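The Frog Cloth

Nilmini Wickramasinghe got the keys back to the flat on Randavley Street in September, at 10 in the morning, and by noon she had decided she would not keep the table.

It had been her aunt's. It was a good solid table and it had never fit any room it was put in. The man from Thambiah had offered her 239 for it over the phone without asking what it was made of. She had said she would think about it, and then she had gone around the kitchen opening drawers.

Jamila Begum came up from the second floor with two coffees and a roll of tape.

"You're selling it?" she said.

"I'm thinking about it."

"With the cloth?"

Nilmini had not thought about the cloth. Her aunt had bought it the last winter she was well, from the market behind the bus station, and she had been very pleased with it. She had called Nilmini to read her the words along the edge. She had read them twice, and Nilmini had said yes, Auntie, I heard, and gone back to her spreadsheet.

"Nobody buys a table for the cloth," Nilmini said.

"I would," said Jamila.

They worked through the cupboards first. Plates went in one box and glasses in another. The drawer by the stove held rubber bands, a bus pass, and six letters from the Bevum insurance office that had never been opened. Nilmini opened them standing up. They were all the same letter. Policy 724 had ended and could be renewed by calling the number below.

"Anything?" said Jamila.

"No."

After that they did the small things, which took longer. Anything that might be wanted went on the table, and for a while neither of them said much.

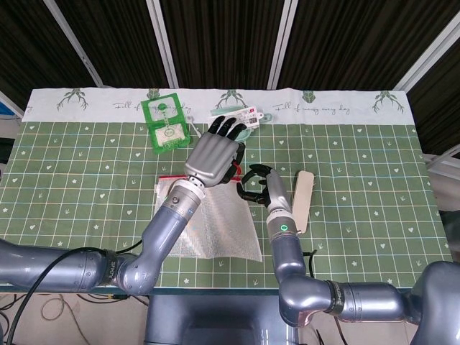
The green cloth with the frogs, and some of what was on it.

Jamila pulled the bubble-wrap bag toward her and felt the corners.

"What went in this?"

"The blue bowl, I think. She posted it to my mother and my mother posted it back."

"Why?"

"They weren't speaking."

Jamila waited, but that was all Nilmini knew about it. The bowl had gone to a cousin in Jineo years ago. Only the bag had stayed.

She picked up the beige board and turned it over. Her aunt used to cut limes on it, and later on, when her hands were bad, she had asked Nilmini to cut them for her. Nilmini had done it too fast and too thick. Her aunt had eaten them anyway.

"Keep or go?" said Jamila. She had the pen out.

"Keep."

"And this dish?"

"Keep."

Jamila wrote it on the box. Then she put the cap back on the pen and looked at the frogs.

"Full of energy every day," she read.

"It says it twice," said Nilmini.

At four the man from Thambiah called again. He could go a little higher, he said, if she could have it cleared by evening. Nilmini stood in the hall with the phone – she could see one corner of the cloth from there – and told him the table was staying.

"You've had another offer," he said.

"No," she said, and went back in to help with the glasses.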